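# Bowl Nesting with the Bruka Kit: A Small Gallery

We have had the Bruka tabletop kit on the bench at Olluswood since June, and a good many of you have written in to ask what it's like to live with, so this page has grown into more of a letter than a gallery (you know how we are). The task we keep coming back to is stacking bowls, one inside the next, and it makes a lovely introduction to what the kit can and can't do.

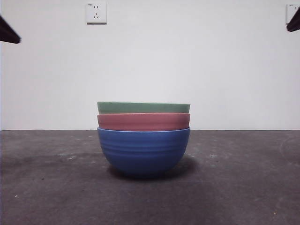
Rhonda Melnyk wrote back as soon as she saw our first notes on this one: "I'd want to know how it copes with bowls that are all the same size. My set sticks together if you so much as look at it, and I can't imagine a gripper being gentler than I am." She raises a very fair point, Rhonda, and it's the first thing we wondered about too!

**Blue at the bottom, then pink, then green.** The colors are a real kindness when you're teaching a task like this one, as you can tell the order of the stack from right across the room. Each bowl shows a band of its own above the one below, and the rims run nice and level.

## What we think of it so far

To answer Rhonda properly: same-size bowls are harder than graduated ones, and the kit's handbook says as much in its chapter on nesting. With graduated bowls you have plenty of room to be a little off center and gravity sorts it out for you. With matching bowls the upper one has to come down straight, or it catches on the rim and sits there at a tilt looking sorry for itself. We spent a whole afternoon on nothing but the release height. Too high and the bowl drops with a clack and wedges itself in, too low and the fingers brush the rim on the way out. We ended up letting go a little later than the handbook suggests, and we've been much happier since.

As for sticking, we did have two bowls wedge so firmly that Oriana Toledo had to twist them apart by hand. Slowing the last bit of the descent helped a great deal. I won't promise it would do the same for Rhonda's set at home, but I'd love to hear if she tries it.

Our last proper session was 25 runs with three bowls, and 13 of those went through from start to finish without anybody stepping in. I know that will sound modest to some of you! For a kit that came out of its carton needing only an afternoon of setup, and in the hands of people who had never taught a task before, I was rather pleased. Most of the trouble came on the last bowl. If the second one had gone in even slightly crooked, the third had very little chance, and we learned to stop and start over once we saw that happening.

## The parts we like

Teaching by hand is the heart of it. You guide the arm through the job, save the pass, and then do it again with the bowls in slightly different spots. Joaquim Seixas picked it up in one morning and was soon better at it than I am (his passes are smooth, and mine have a little wobble in them that the arm copies faithfully). The software keeps every pass in a plain list and you can throw out the poor ones, a feature I lean on more than I'd like to admit.

The finger pads swap out with two screws. We tried the firm ones first and moved to the soft set for bowls, and I wouldn't go back.

## The parts we grumble about

The power cable is short. The Isier add-on tray, sold separately, is well made but takes up more table than you'd think from the listing. And the speed setting jumps from "careful" to "brisk" with nothing in the middle, when something in the middle is exactly what bowls want. Deolinda Magalhães has already sent that one in as a request, and got a friendly reply.

## If you're thinking of getting one

Measure your table first, please, and allow more elbow room than the leaflet shows. Buy the soft pads with the kit and save yourself the second shipping charge. Start with two bowls for a day or so before you add the third. Our notes on pad choice and release height are free to anyone who writes in for them, and Khadija Belhaj is putting together a page on cups and saucers, which we expect to be a good deal fussier.

*Page updated July 3, 2020*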